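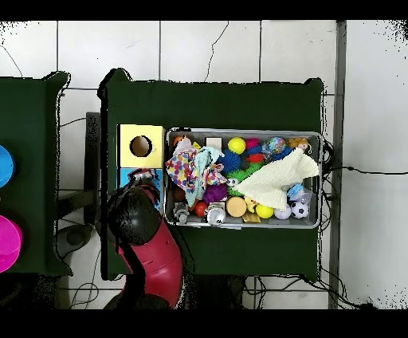 Stay with the hard fingers and spend the money on a second camera, was the reply I got on the Hestitari board, and I've been stewing on it ever since because it's pretty much the opposite of what I was going to do. So I thought I'd ask over here too, where people might have tried both.

What I've got is a Hestitari arm and the two-finger gripper it shipped with. The job is bin picking on the cheap: grab one thing out of a messy tray, drop it in a box, go back for the next. Hard plastic stuff it does all day. Cloth it does half the day, and anything hairy or spiky it either squashes or flicks out the side (I have crawled under the table for more rubber balls than I care to admit). I can afford one upgrade this year and I'm torn between the Brerkis soft fingers, at $700 for the set, and a wrist camera from Janjua that comes in at nearly the same price once you add the bracket and postage.

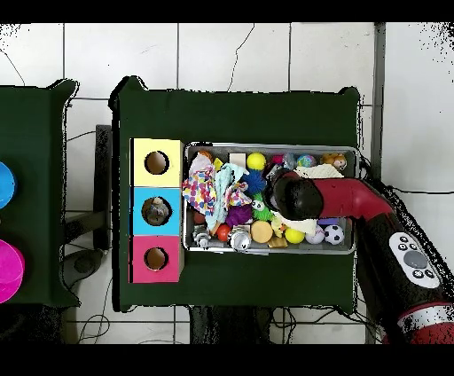

My real worry with the soft ones is that they're wider at the tip. The standard fingers will slip down between two balls and close on the one I asked for, and I'm not sure a fat silicone tip will do that when everything is jammed in together. Then there's the drop at the other end. I'm using boxes with a round hole in the top, the yellow, blue and pink ones beside the tray, and the gripper has to line up over a hole and let go cleanly. A soft finger that hangs on to a bit of polka-dot cloth a second too long is going to leave it draped over the rim, and then the next item lands on top of it and I'm in there with my hands again. Has anyone run soft fingers over a target that small? Did you have to slow the release down, or shake it, or what?

I should add that I run an overhead camera already, and the colour from it is fine. Depth is rubbish on anything fuzzy or see-through. I'm happy to post numbers if it helps, my log has 2759 picks in it now and most of them are even labelled.

Asked by wattle_and_wire, Curkelberg
12 Feb 2021

3 replies

bolts4brekkie

Soft fingers, easy. Hard ones are for factories. I put a set on my old arm and never took them off again. Don't overthink it mate.

saltbush_servo

I'd be careful with the reply above, with respect, as it depends a lot on what you're picking. I've had the Brerkis fingers for two seasons and I love them on balls and stuffed toys, but they're ordinary on thin flat things and they're worse than ordinary on small cubes. The tip rolls over the corner and the cube squirts out. You can get around some of it by coming in lower and closing slower, but then you've lost the speed you were hoping to keep.

On the width question, you're right to worry, though a bit less than you are. The tips squash. In a packed tray they push the neighbours aside more than you'd expect, and the neighbours mostly don't mind. Where I came unstuck was along the walls. If a ball is sitting hard up against the rim there's no room for the outside finger and it rides up on the metal. I ended up adding a little nudge move that rolls the ball away from the wall first. Ugly, works.

For the release, open wide and then lift straight up before you move sideways. I was opening and moving in one go and dragging things off the rim every time. Cloth still hangs on now and then. I tried a shake and it made me feel better without improving the numbers, so I took it out.

As for the camera, I'd leave it for next year. A wrist camera is lovely for lining up over a small hole, but your boxes don't move, do they? Teach the positions once and save your pennies. If you do go that way later, check the cable. The one on mine was too short to let the wrist do a full turn and I had to re-route it twice.

wattle_and_wire

Answering my own post, as somebody at our makerspace heard me whingeing and lent me a set of the Brerkis fingers for a fortnight! I ran each kind over the same pile of toys with the same three boxes, swapping back and forth so I couldn't blame the weather.

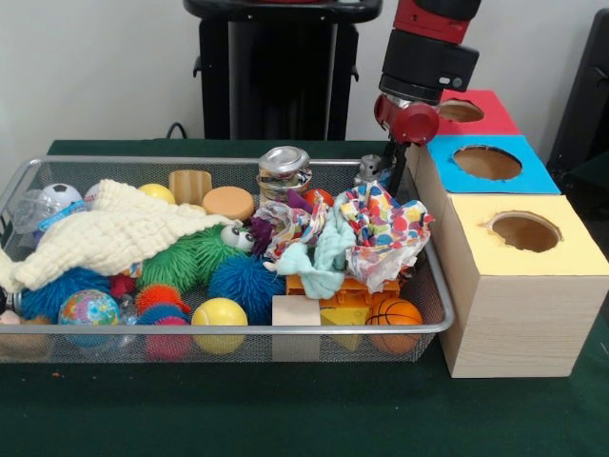 Do you have to recalibrate after swapping fingers? You do, but only the tool length and the closed position, and it takes less time than making a cup of tea.

Anyway, saltbush_servo was on the money. Spiky and fuzzy balls went from my worst category to my best, and I haven't been under the table since. Cubes went backwards, same corner-rolling business. Cloth was the surprise. I'd assumed soft would win and it came out level on the grab, but the release was slower and I had 37 hang-ups on the rim before I split the open and the lift into two moves like you said. After that, hardly any.

The thing I hadn't thought about at all was knowing whether I'd caught something.

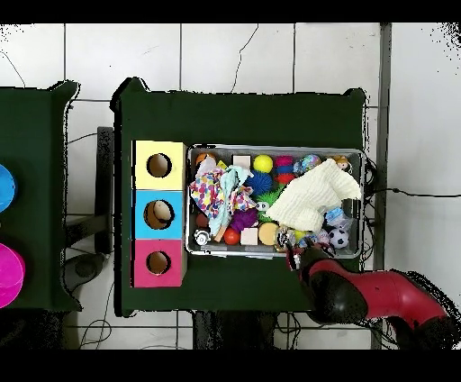

With the hard fingers I just read how far they'd closed, and if they were all the way shut the grab had missed. Soft ones squash, so a fold of thin cloth and nothing at all give me nearly the same reading, and the arm would sail across to the boxes and very proudly drop nothing. I've moved to watching the motor current instead, through the Janjua controller, and it's better but still jumpy on light stuff. If anybody has a decent threshold for this, or a smarter way of doing it, I'd love to hear it.

So I'm buying the soft fingers and keeping the hard ones in the drawer for cube days. The wrist camera can wait until October when the club grant comes round again. I'll put the log up once I've cleaned out the runs where I left the wrong tool length in (there are a few).

bolts4brekkie

Told ya. For the current thing, take a reading with the fingers closed on nothing at the start of each run and compare to that. Mine drifts heaps as the motor warms up.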